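Woodworking > Abrasives > Reviews

Home | Reviews | Workshop | Finishing | Contact

Gonville sandpaper sheets, mixed pack

April 2021

I bought the mixed pack in November and have used most of it on two shelves and a side table. It comes in 50 sheets, with grits running from coarse up to 400. Mine came from Irnbridge and took 6 days to arrive.

The sheets tear cleanly against a steel rule. The backing is paper, fairly stiff at the coarse end. Left out on the bench, they curl. Mine curl more in the winter, when the heat is on, and a curled sheet is annoying to wrap around a block. I now keep the pack flat under a heavy book and only take out what I need.

The 220 is the best of the lot. It cuts evenly and takes a while to clog, even on pine. I used it between coats on the side table and got a smooth surface with light pressure. The 400 is fine but wears out fast at the corners. The coarse sheets shed some grit when new, so brush the wood off before you change to a finer one.

Myrtle Baptiste lent me some Omerović sheets to compare. They lie flatter and last longer on hardwood. They also cost more, and on softwood I could not tell the finished boards apart.

The grit number is printed only once on the back of each sheet. If you tear sheets into quarters, pencil the number on every piece.

I would buy the pack again for general use. For a large hardwood top I would pay extra for the Omerović.

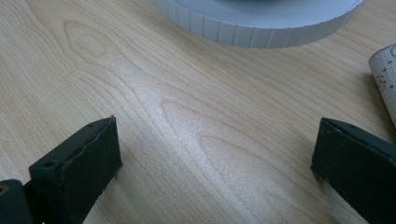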